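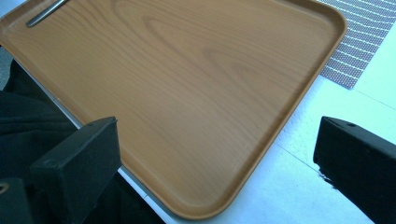 Wood-grain tray between the hand-held fingers, white table, striped placemat at top right.

Print this entry | E-mail this entry

Gripper notes, March 2025

Right, trays. I've been putting this off because mugs and tubs were going so well, but the tray is on the task list and I wanted to know which of the two finger sets copes with it before we print any more of either. So: Drumora fingers (the black blocky ones) against the Brollik soft pads, both on the hand-held unit, same tray, same table, same grumpy operator.

Drumora first. I did 32 lifts by the short rim and got 7 drops, and nearly all of those were in the first batch when I was coming in too steep. The lip is shallow and the corners are very rounded, so if you arrive anywhere near a corner the finger rides up and round it and you end up pushing the tray across the table instead of picking it up. Come in flatter and nearer the middle of the side and it's fine. Well, fine-ish. It still droops at the far end because we're holding something long by one edge, and no finger is going to cure that. I had to squeeze harder than I'd like and my thumb knew about it by lunchtime.

Brollik pads after that, another 32 lifts to keep it fair. They hold the lip much better once they're on it, I only lost two. Getting them on is the pain! The pads are fatter at the tip and they won't go under the rim when the tray is flat on the white table, so I kept nudging it up against something first to get a gap. That's cheating a bit, or at least it's a different task. If the tray is already propped on something then the pads win easily, no contest.

I also tried shaving one Brollik tip down with a scalpel. Don't bother. It went ragged straight away and then caught on the placemat and dragged it along with the tray. The spare pair is in the drawer with the green lid, please leave those alone, they're the only good ones left.

Camera stuff. The view from the hand is better than I feared - you get both fingers and most of the tray in one go, and the rim shows up nicely against the white. What I don't like is the sheen on the tray. The printed grain goes soft and there are pale patches where the light catches it, and the Nolier tracker doesn't care for that at all. At 75 per cent on the overhead lights it lost the tray surface over and over when I tilted my wrist. Dropping the lights to 52 per cent made it a lot steadier, though then the black fingers start sinking into anything dark beside them, and black cloth next to the tray is about the worst thing you could pick for that. I'd try a strip of pale tape across the finger tops before we go fiddling with exposure again. Matte tape, please, we've had enough shine for one week.

The seam in the white surface bothers me less than it did. I thought it would get mistaken for the tray edge and I did see it jump once, but the rest of the time it sat still. The striped mat is a bigger worry. Fine diagonal stripes plus movement gives a horrible shimmer in the small preview, and the full-size recording isn't quite as bad but I haven't gone through it all yet.

Szulc controller: no complaints apart from the trigger, which has a dead patch at the start of its travel. You squeeze, nothing, squeeze, nothing, then it closes all at once. On a mug you don't notice. On a thin lip you've already shoved the tray away by then. I've turned the ramp down one notch and it's kinder, but whoever has the unit next should check the setting hasn't gone back to default after a restart, it did that to me twice.

Where I've got to: Drumora fingers for flat trays, Brollik for anything raised, and I'd like a Drumora tip with a thin Brollik skin glued on the inside face before we decide for good. Have asked about sheet material and the lead time is silly, so that might be a May job. Meanwhile I'll do the same set again with the long side facing me, and with something in the tray - a bag of rice, probably, taped shut.

Still need to charge the second battery and find the small hex key.

Last updated: by me, after tidying the typos

Contact the bench | © Gripper bench notes | Back to top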